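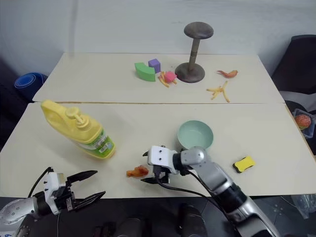
I finished Rerkance in the small hours, which is silly at my age and with work in the morning, but the last 91 pages simply would not let me stop. It is a fantasy novel, a fat one at 600 pages, and I had been putting it off for months (it has been on the bedside pile since October, slowly sinking under thinner books). What won me over in the end was the food and the housekeeping, of all things. So many made-up worlds have castles and prophecies and not one ordinary object in them, nothing like a big yellow pump bottle lying on its side on a white table, or a bit of toy fried chicken next to it, and I do find I believe in a place much sooner when somebody has left their clutter about.

The story is set in Stanau, a river city that floods every spring, where the people simply carry their lives up one floor and wait. Our heroine is a ferry clerk. She stamps tickets, she has bad knees, she is a bit of a snob about tea, and I loved her from the first chapter. One wet morning a passenger hands her a ticket to Sesetti, a town that was drowned before her grandmother was born, and she stamps it before she has properly read it. Everything follows from that one stamp, and I shan't say much more because the slow finding out is such a pleasure!

I will say that the middle drags. There is a long stretch in the hill country of Shehu, with a great deal of walking and a great many songs, all printed in full, and I'm afraid I skipped 4 of them and went back for only one. The one I went back for matters quite a lot later on, so perhaps read that far with more patience than I had. It's the one about the bell. The romance didn't quite work for me either, as he spends most of the book being mysterious in doorways and I kept wanting to get back to the ferry office and the quarrels over the stove.

But oh, the return to Stanau, with the water coming up and every staircase full of neighbours and chairs and hens. I read that chapter twice. I had a little cry at the second reading, and then made toast.

I'd give it 4 stars out of 5, and I would happily lend my copy out if I hadn't dropped it in the bath at chapter nine. There is meant to be a sequel on 1st June and I have already asked the library to put my name down. Until then I'm going back to the thinner books, starting with a ghost story set in a boarding house, which a reader here recommended in the comments ages ago and which I have only now found second-hand.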